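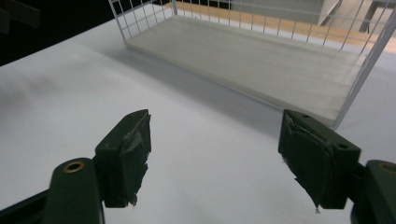
Step 2: Show the basket task by hand

Open the gripper fully before you come near the basket. Keep both fingers in view of the camera and bring them toward the white wire shelf slowly — fast moves give blurred data. Close, lift, put down, open. One demonstration should take 3 seconds or a little more.

Step 3: Change the start position

Begin each demonstration from a different point over the table, with the fingers open. For Lokby we recorded 60 in one sitting, then rested the wrist. 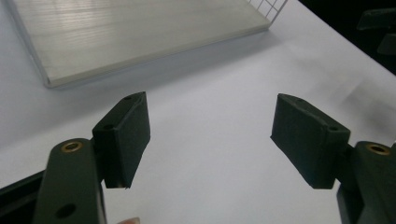 Anahera McPhee writes that she also turns the basket a little after every take, and that her policy became less stubborn from this.

Related
Cleaning your Gusell recordings
Pristeck remote control setup
When 1,000 demonstrations are not enough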